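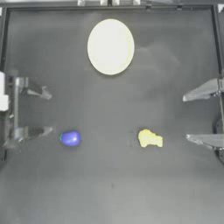

Hậu Văn

Sep 23, 2019

Glaze notes, white tableware. Carrying on from the crazing problem on the Plemby body.

Unloaded the second firing this morning. Same clay batch, same slip, only the glaze changed. Bars 1 to 4 are the old recipe, bars 5 to 8 have extra silica. Old recipe crazed on all four within an hour of coming out. Extra silica: no lines visible under the lamp with ink rubbed in. Will ink again tomorrow, delayed crazing is still possible and I have been caught by it before.

The oval plates went through with the test bars. I want the next lot in the silica version before anyone signs off on the white. Cream tone is fine by me. Lo Presti asked for something colder and I would prefer not to chase that until the fit is sorted out.

Weights. Base mix for the batch was 890 g dry, sieved twice. Water to 161 g per 100 ml, checked by weighing a full cylinder and taking off the tare. First reading was high – the cylinder had dried slip on the outside. Washed it, weighed again, got the number above. Please wash the cylinder after use.

Dipping. 2 seconds, held with tongs, foot waxed. Bar 6 has a tong mark that did not heal over. The silica version is stiffer in the melt, so touch up any bare spots with a brush before loading. The old recipe was forgiving about this and we have all become lazy.

Firing. Program 3, same as last time. Witness cones agree top and bottom, the middle shelf is a little behind. The controller log shows the last segment ran long. I suspect the lower element again. Resistance reading on that element was 91 percent of the value on the sheet taped inside the door, and the sheet is for the previous set of elements, so I don't know what to compare against. Asked Cemura for the correct figure. No reply yet.

Surface. Pinholes on bars 5 and 7, all near the thick end where the glaze pooled. None on 6 or 8. Two possible causes: glaze too thick at the drip, or bisque not hot enough and still gassing. To separate them I will do one pair with the drip sponged off and one pair from a hotter bisque. Change one thing per pair. Last week I changed both and learned nothing.

Thermal shock. Not done on the silica bars yet. Plan is oven, then cold water, three rounds, ink after each. The old recipe gets no further testing. Keep bar 2 for reference and scrap the rest.

Frit. The open bag is nearly finished. The replacement is from Plostia and has a different lot code. Do not mix the two. I want a side by side on the same shelf first, middle position, with a cone next to each.

Storage bucket for the silica version is labeled W-S. It settles hard overnight. A pinch of Epsom salts in warm water helped with a small cup of it, and I have not treated the main bucket. Stir with the drill mixer, low speed, and scrape the bottom by hand first.

To do
Ink bars 5 to 8 again
Chase Cemura about the element
Hotter bisque, one pair
Sponged drip, one pair
Old frit against new frit, middle shelf
Rewrite the recipe card – the one on the wall still has the old silica figure

Kiln is free from tomorrow noon. Shelf 2 needs fresh wash before anything goes on it.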